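Week 9 handout: Can a machine clear a kitchen counter yet?

Read before the lab section. Bring your notes on grasp planning from February.

The short answer for this week is "sometimes, slowly." A dishwasher does one chore in a closed box where every rack is known. A counter is open. Things are left on it in any order, and the arm has to decide what each one is before it can decide how to hold it.

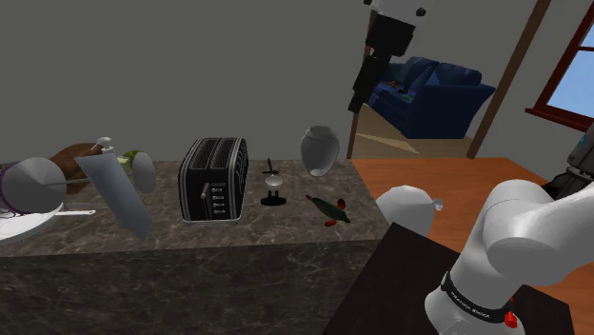 Most groups now test in simulation first. The Gralik task set, which we use in this course, has 191 kitchen layouts. A run counts as a success only if every item ends up in its assigned place within the time limit. Items that fall on the floor are not reset.

Thin, flat items are the hard cases. A spoon on stone gives two fingers very little to close on, and a small error in height means the finger hits the counter.

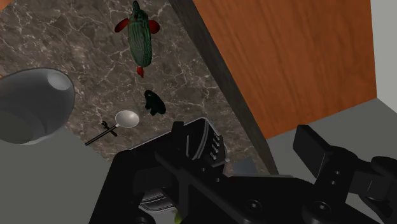 Page 2

Results to know for the quiz:

Abubakar planner: 1659 runs, best on round and boxy items, weak on flatware.

Zandberg planner: slower, fewer drops. Takes up to 100 seconds per item.

Neither one handles clutter well when items touch.

For discussion: the Plesusberg trial moved the same software from simulation to a real kitchen. Which errors would you expect to be new, and which would carry over? Write a paragraph on each.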